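Call for participants: do sleep trackers tell you anything you didn't already know?

Plattner Sleep Study, second round
Sign-up closes at the end of December

We are looking for 60 adults who wear a sleep tracker, or who used to wear one and gave up on it. A ring, a watch, a headband or a pad under the mattress will all do. So will a phone app, although we have our doubts about those, and you may as well know that going in.

Why we are doing this

The first round started with a complaint. Several of us had bought trackers, and every morning we were handed a score. A good score made us feel fine and a bad score made us feel tired, sometimes before we had gotten out of bed. One of our group slept in a hotel with the thing still in her suitcase and got a 78.

So we asked people to write down how they had slept before they looked at their device. We collected 1,286 nights that way. The match between the diary and the score was weak, and it got weaker for "deep sleep," a number most people trusted more than any other. That doesn't prove the devices are wrong. People are poor judges of their own sleep too. It does make us wonder what exactly is being sold, and we would like a larger pile of nights before we say anything louder.

We have read the marketing. "Clinically informed" can mean that somebody once read a paper. If you love your tracker and think we are cranks, please apply. The first round had too many people who already agreed with us, and that is a real weakness in what we have so far.

Who can take part

You are 21 or older and live in the United States.
You own a tracker and can get at your nightly numbers, or you have an old one in a drawer that still charges.
You sleep at home most nights.
You are not being treated for sleep apnea or narcolepsy right now. We are not doctors and can't look after you properly.
You do not work for a company that makes or sells these things.

Shift workers are welcome. So are parents of small babies, if you can face it.

What you would do

For four weeks you fill in a short paper diary each morning. It asks when you think you fell asleep, how often you woke up, and how rested you feel on a plain five-point scale. You put the diary in its envelope, and only then do you look at your score. The order matters more than anything else in the study. If you peek, write down that you peeked. We would much sooner have an honest bad page than a tidy made-up one.

During week three we will ask you to cover or turn off the score entirely. Some people in round one found this hard, which surprised them.

There is one visit in person, lasting 90 minutes, on a Friday evening at 6:30 p.m. You will get your diary pack, try out the form, and have a chance to argue with us. Anyone too far away can do it by phone. 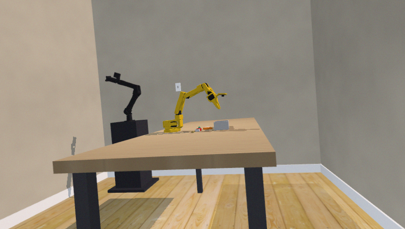 Street parking is free after 6, and there will be coffee, decaf included. Please bring your tracker and whatever charger it needs. We have been burned by this before – four different plugs in one evening and none of them the right one.

What you get

A $40 grocery card when we receive your last envelope, plus a copy of the full results in everyday English, whichever way they come out. You will not get a personal sleep plan, and we won't tell you how to sleep better. We don't know how.

Your information

Diaries are stored under a number, with names kept separately. We don't sell data, and no tracker company is paying for this. You can drop out whenever you like and ask us to shred your pages.

How to apply

Send a few lines to Gertraud Pichler, study coordinator, at the Plattner Sleep Study, P.O. Box 333. Tell us which device you have, how long you have had it, and whether you believe it. One sentence is enough for the last part. Include a phone number and a good time to call.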